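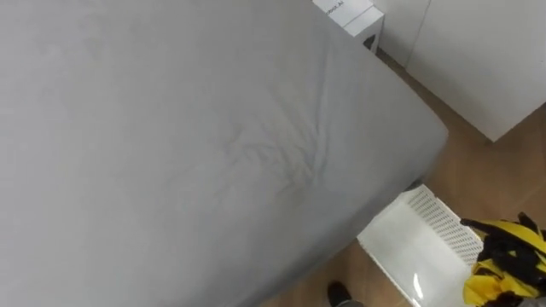
Home News Linen Drive Roster Contact

October 2026
By Cillian Cullinane

Beds, beds, beds

Quick one this month, I'm typing between loads. The Conneely house rooms are nearly ready and the big job left is making up beds. We've got 14 to do before the first families come in and the fitted sheets are the bit everyone stuffs up, so please read this even if you reckon you know how.

Greys go on the big beds. Whites on the singles. Don't mix them, it makes a mess of the laundry sort and I'm the one doing the laundry sort.

Start at the head end, far corner first, then the opposite corner on the diagonal. Get the elastic right under the mattress, not just over the lip. Then the other two. If the last corner won't reach you've got the sheet sideways. Happened to me twice in September. Take it off, turn it, go again.

Creases: smooth from the middle out with the flat of your hand, then pull down on the side and tuck again. If they're all running towards one corner, that corner's too tight, lift it and let a bit go. A few wrinkles are fine, the doona covers it. Please don't iron them on the bed. Somebody did. We have a mattress protector with a mark on it now.

Timber floors have been swept so shoes off at the door, and keep boxes off the beds. On the floor is fine, but leave enough room to walk down the side.

Linen news. The Fulline order turned up, most of it. Four queen sets short, have rung them, they're chasing it. Pillowcases are all there, 111 of them, don't ask why the odd one. Total spend on linen so far is $2,690 which is under what we'd set aside, so there's a little left for towels. I'd like the thick ones from Praven but they've gone up again. If anyone's seen a better price sing out.

Still need: 
mattress protectors, queen, any condition as long as they're clean
laundry pegs
a second airer
someone with a ute for the Prornex pickup, one trip, heavy stuff, bring straps

Spare sheets live on the middle shelf of the hall cupboard, folded with the size tag facing out. Not rolled. If the tag's gone write the size on a bit of masking tape and stick it on teh fold.

Roster's on the fridge, put your name down for a room and cross it off when its done. Mornings are best as the dryer's free after ten. Ta, Cillian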